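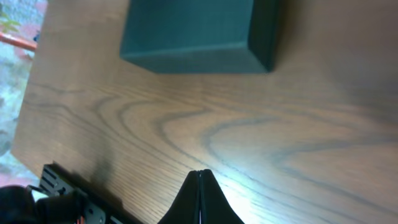
티켓 546: 출고 라벨에서 거래처명 첫 글자가 빠짐
등록일 2020년 3월 23일
대상: Warora 라벨 모듈
상태: 재오픈 (Tellton 쪽에서는 '해결됨'으로 닫음)

증상
거래처 Đorđević 앞으로 나가는 라벨을 출력하면 이름이 "or?evi?"로 찍힌다. 화면 미리보기는 정상이고 PDF로 저장해도 정상이다. 프린터로 보낸 것만 깨진다. Stoltstead 창고와 본사에서 똑같이 나온다.

Tellton 1차 답변은 "프린터 글꼴 문제로 보이니 드라이버를 재설치해 달라"였다. 같은 프린터에서 메모장으로 뽑으면 멀쩡하게 나온다고 첫 문의에 이미 적었는데 읽은 것 같지 않다. 그래도 시키는 대로 해 봤다.

시도한 것
1. 드라이버 삭제 후 재설치. 변화 없음. 용지 여백 설정만 날아가서 다시 잡았다.
2. 글꼴을 기본값에서 다른 유니코드 글꼴로 교체. 미리보기 글자 모양은 바뀌는데 출력물은 그대로다. 미리보기와 출력이 같은 경로를 탄다는 매뉴얼 설명은 이쯤에서 안 믿기로 했다.
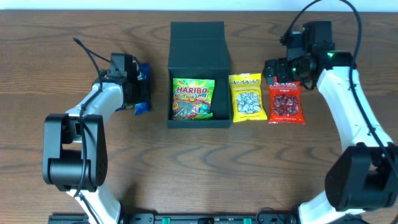
3. 출력 배율을 100으로 고정. 왜 하라는지 모르겠으나 답변에 있었다. 당연히 변화 없음.
4. 스풀 파일을 열어 봄. 깨진 글자 자리에 물음표가 그대로 들어 있다. 프린터에 닿기 전에 이미 바뀌었다는 얘기다.
5. 서버 로컬의 코드 페이지 설정 확인. 서부 유럽으로 되어 있다. 중앙 유럽으로 바꾸니 Đ와 ć는 살아나는데 이번에는 다른 거래처의 å가 깨진다. 해결이라고 할 수 없어 원래대로 돌려놨다.

Tellton 2차 답변
"빌드 106에서 수정되었습니다." 릴리스 노트에는 '인쇄 안정성 개선'이라고만 되어 있다. 무엇을 고쳤는지 물었으나 답이 없고 티켓만 닫혔다. Stoltstead 창고 PC 한 대에 먼저 올려 봤다. 라벨의 받는 사람 칸은 제대로 나온다. 그런데 동봉 명세서의 같은 이름은 여전히 물음표다.

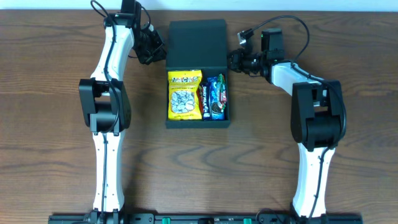

명세서 쪽은 라벨과 다른 템플릿 엔진을 쓰는 듯하고, 라벨 한 군데만 손본 게 아닌가 의심된다. 지난 11월 주소 줄바꿈 건도 똑같이 화면 하나만 고치고 닫았다가 다시 열었다.

임시 조치
거래처명에 발음 기호를 뺀 출력용 별칭을 넣어 두었다(Djordjevic). 운송장은 이걸로 통과되지만 명세서와 계약서 이름이 달라지므로 오래 쓸 방법은 못 된다. 별칭을 넣은 거래처는 비고란에 이 티켓 번호를 적을 것.

남은 일
나머지 PC에는 아직 새 빌드를 올리지 않는다. 명세서 출력까지 확인한 결과물을 Tellton이 보내 주면 그때 다시 본다. "재현되지 않습니다"라는 답이 또 올 것에 대비해 스풀 파일 원본은 첨부해 두었다.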